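Sunee Thongsuk missed the weight by less than a pound in November, and she still talks about the scale more than she talks about the match she never got to wrestle.

She was a junior at Rotska then, entered at 143 in the first dual of the season. She had made the weight the night before in the practice room. At 7 in the morning, on the host school's scale, she had not. Her team forfeited the bout and lost the dual by four points.

"I sat in the bleachers in my warmups for three hours," Thongsuk said. "You could do the math on the scoreboard. Everybody could."

A year later she is wrestling one class up, at 155, and she has the most wins of anyone on the Rotska roster. The move is the easy part to explain. What took longer was getting her to eat breakfast.

Rotska is a small college with a women's wrestling program in its fifth season. It practices in a converted racquetball building behind the gym, with one and a half mats and a heater that has to be switched off when the fans are on. Head coach Nayeli Cuautle was hired to start the program and spent her first winter recruiting out of the high school state tournaments, often from a seat next to coaches with ten times her scholarship money.

Thongsuk was one of her first signees. She came from Mundari, a farm town where she had been the only girl on the high school team for three years. She wrestled at 138 as a senior and finished third in the state. On her recruiting visit Cuautle asked what she walked around at in the summer. Thongsuk said 142. The real number was 156.

"I knew she was lying, and she knew I knew," Cuautle said. "I was the same kid. I told my coach whatever number I thought would get me a spot."

For two seasons it more or less held. Thongsuk went 9-11 as a freshman and 14-10 as a sophomore. She won early in tournaments and faded late. Her film from those years has a pattern to it. She gets the first takedown, rides well through the first period, and by the last minute her hands are on her knees between whistles. Of her 21 losses, 13 came in matches she had led.

After the missed weight, Cuautle pulled her from the lineup for two weeks. It wasn't a punishment, the coach said, though Thongsuk took it as one. She was told to come to practice, drill, lift and write down everything she ate. The first page of the notebook had a rice cake, half a banana and black coffee on it, and that was the whole day.

Cuautle had no nutritionist to send her to. The athletic department shares one with two other schools, and she visits once a month. So the coach did what she could with the team's own kitchen, a narrow room off the lounge in the Negi residence hall, where most of the wrestlers live. She set up a team breakfast at 6:30 and made it part of practice. If you skipped it, you had skipped practice.

The menu was eggs, oatmeal, potatoes and whatever fruit was cheap. Wrestlers cooked in pairs. Thongsuk was paired with the heavyweight and for the first month mostly pushed food around her plate.

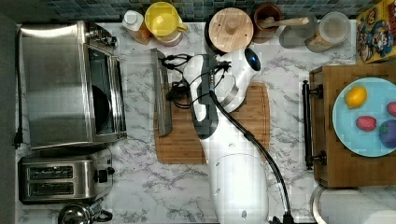

Cuautle said the breakfasts were never going to fix anyone by themselves, and that she had wrestlers who ate every bite and still ran in plastic the night before a weigh-in until she caught them at it. She gave the team one rule on the subject, which was that any wrestler who could not make a class on regular meals and regular practice had to move up. Two of them quit over it. One came back.

Thongsuk did not quit, but she didn't like it. At 155 she would be giving up height to nearly everyone she faced. She is 5-foot-3. The starter already in that class had beaten her in every live go they had ever wrestled.

She lost the first wrestle-off, 8-2. She lost the second, 5-4. In January she won the third in overtime and kept the spot for the rest of the year.

What changed on the mat was mainly the last two minutes. Her offense is still a single leg to the left side and a snap-down when that isn't there. She has never been a thrower. But she could now take the same shot late in a match that she took at the start, and opponents who had spent two periods defending it began to give up the leg. She closed her junior season with wins in eight of her last 10.

Over the summer she stayed on campus and worked mornings at a feed store. She lifted four days a week. Her deadlift went from 185 to 234, a number she reported to Cuautle by text at 5 in the morning. Her weight settled at 154 and stayed there.

The first big test this fall was the Skoridus Open, a two-day tournament that drew 560 wrestlers across the men's and women's brackets. Rotska took two vans and slept four to a room. Thongsuk was unseeded. She won her first two matches by fall and her third by technical superiority, which put her in the semifinal against a returning All-American who had pinned her in 70 seconds when they were both freshmen.

This time it went the distance. Thongsuk trailed 4-2 at the break, got a step-out point on the edge, and finished a single leg with 20 seconds left to win 5-4. She lost the final, 6-3, to a taller wrestler who kept her away from the legs with long ties and good feet. The gym had 742 seats and most of them were empty by then. Her teammates were lined up along the rail.

"I was mad about the final," Thongsuk said. "I was also hungry, and I went and ate a burrito. Two years ago I would have been scared of the burrito."

The team has added a second breakfast cook this season, a freshman at 117 who worked a diner grill in high school. Attendance is no longer taken. Thongsuk has asked to keep her kitchen shift anyway, and she handles the potatoes.

Rotska wrestles its next dual at home. Weigh-ins are at 8 a.m., and Thongsuk plans to have her oatmeal before she steps on the scale.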